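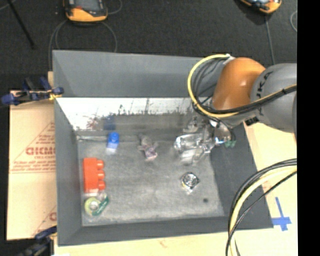
What is a mixed bin? It is any container that holds things of different kinds, put there because they had no other place to go.

# Chapter 4: Mixed Bins and How to Sort Them

Most homes, shops and classrooms have at least one mixed bin. It may be a drawer in the kitchen, a crate under a workbench or a deep tub at the end of a shelf. The earlier chapters dealt with stock that arrives already grouped: a carton of envelopes, a tray of cups. This chapter deals with the rest.

A bin can be hard to sort even when there is very little in it. Take a grey bin holding a red-orange toy brick, a small blue block, a tape dispenser and a small plush-like figure. The brick and the block might go together as things to build with. The figure might join them if the group is called "toys", but not if it is called "building toys". The tape belongs with stationery. Add some crumpled, clear and silvery material and a small shiny item with a round centre, and the sorter has to stop and pick each one up before deciding anything.

## 4.1 Choosing a rule

A sorting rule is the question you ask of every item. The three rules used in this book are:

- **Use:** what is the item for?
- **Place:** which room or shelf does it go back to?
- **Handling:** does it need care, such as a box of its own or a cover?

Sorting by colour is sometimes taught to young children and is quick to do, but it is seldom useful in storage. A blue block and a blue pen have nothing to do with each other once they are put away.

Pick one rule and keep to it until the bin is empty. If you change the rule halfway, go back and check the groups you have already made.

## 4.2 The holding tray

Some items will not answer the question. Put these in a holding tray and carry on. The tray should be shallow, so that everything in it can be seen, and it should be cleared at the end of the same session. A holding tray left overnight soon becomes another mixed bin.

The Patitside store, which we return to in Chapter 6, sorted 257 items in one afternoon using the place rule. Of these, 192 went straight to a shelf and 28 were thrown away. The remaining 37 went into the holding tray – more than the staff had expected, and most of them small parts with no label.

## 4.3 Before you begin

Clear a flat surface at least as wide as the bin. Set out one container for each group, plus the holding tray and a bag for rubbish. Lift things out by hand. Tipping the bin over is faster, but small items roll away and soft ones end up on top of hard ones.

Wipe the floor of the bin when it is empty. Old bins are often scratched and cloudy, and marks of this kind will not come off with a cloth. They do no harm and can be left.

**Key words:** mixed bin, sorting rule, holding tray, group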